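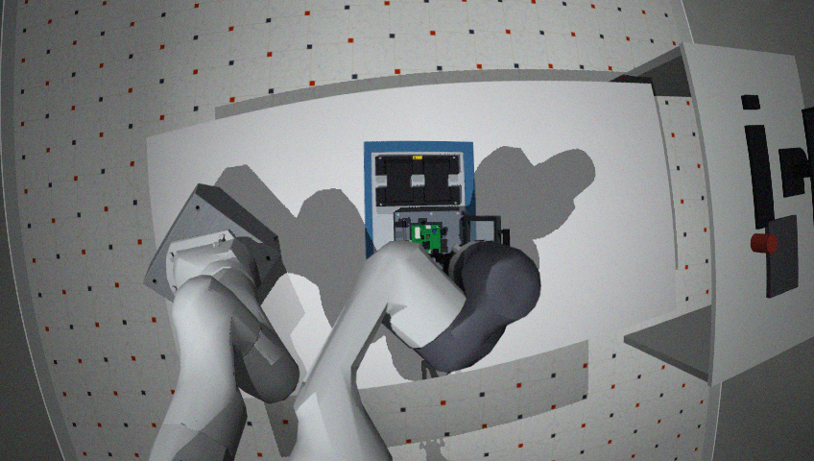
One resident of Sandusham told the town meeting that she now walks half an hour for bread, and that the old bus was late but at least it came.

Bus line 248 between Sandusham and Hirkmont stopped in January, when the operator Drollel closed its smaller depot. The town has now decided to bring it back with fewer trips. 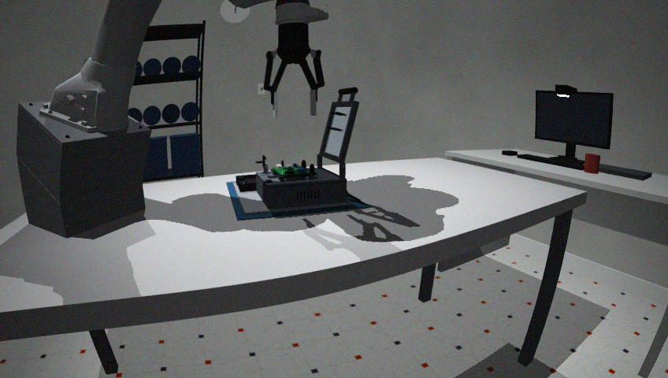
The new timetable has 2 trips each morning and one in the evening. The bus will stop again at Shawky Bridge, which was the wish of many families with children in the Hirkmont school. A petition for this stop received 1510 signatures.

12 shares | 4 comments 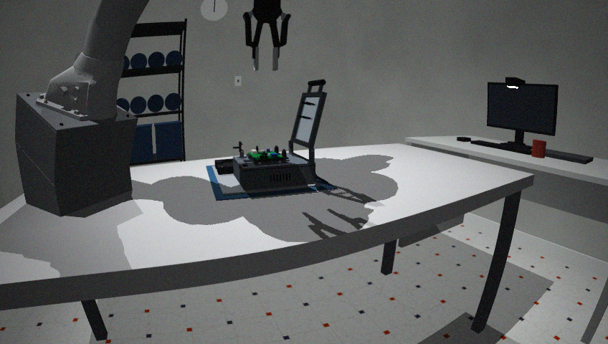 White-topped table with a blue mat near the middle.

Drollel says that the old tickets are still good and can be used until the end of the year. Monthly passes must be bought new, at the depot window or from the driver.

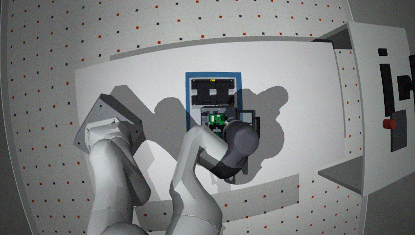
Where to ask

Questions about the stops can be sent to the town office, room 2, in the mornings. The text message number for delays is 2709.

Published 4 Oct 2018

Sign up for our newsletter. You can unsubscribe at any time.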